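# 4. Setting up the Lunska parcel scale

The box insert says you can be weighing parcels in two minutes. Allow longer, and do the steps in this order whatever the insert says.
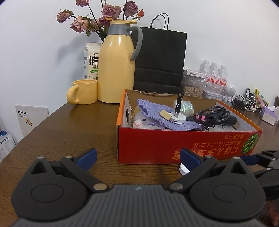
## 4.1 Choosing a surface

1. Put the scale on a hard, level table. Carpet, cork mats and folding tables all give low readings, whatever the "any surface" sticker claims.
2. Press down on each corner in turn. If the scale rocks, turn the foot at that corner until it stops.
3. Keep it away from fans, open windows and radiators.

**Note:** The bubble level on the Lunska is small and not very good. If you own a proper spirit level, trust that.

## 4.2 Power

1. Fit the four batteries, or plug in the adaptor. Don't do both.
2. Press and hold **ON** until the display shows zeros.
3. Leave the scale switched on for 9 minutes before you weigh anything. The makers say it needs no warm-up. Ours drifted by a gram or two every time we skipped it.

**Caution:** Use only the adaptor supplied. Others will fit the socket and may damage the scale.

## 4.3 Checking the reading

1. With nothing on the plate, press **ZERO**.
2. Place the 553 g check weight in the middle of the plate and wait for the figure to settle.
3. Move the weight to each corner and read it again. A difference of 1 g is fine. Anything more means the scale isn't level, so go back to 4.1.
4. Write down what you see, including the bad readings.

There is an "auto-correct" setting under **MENU**. We suggest leaving it off. It seems to round the figure towards the last weight used, and that can hide a real fault.

## 4.4 Weighing a parcel

1. Pack the box fully, with filling, tape and label, before you weigh it. Tape weighs more than people think.
2. Put the box in the middle of the plate. If it covers the display, press **HOLD**, wait for the beep, then lift it off.
3. Measure length, width and height at the widest points, bulges included.
4. If the weight is within 34 g of a price band, weigh it again. If you are still unsure, pay for the higher band.

**Caution:** Do not load more than 4000 g. The display will go on showing figures past this point and they mean very little.

## 4.5 Linking to Netside (optional)

1. Connect the cable before you open Netside.
2. Choose **Devices**, then **Add scale**, then **Lunska**.
3. Weigh one parcel and compare the figure on the screen with the one on the scale. If they differ, believe the scale and type the weight in by hand.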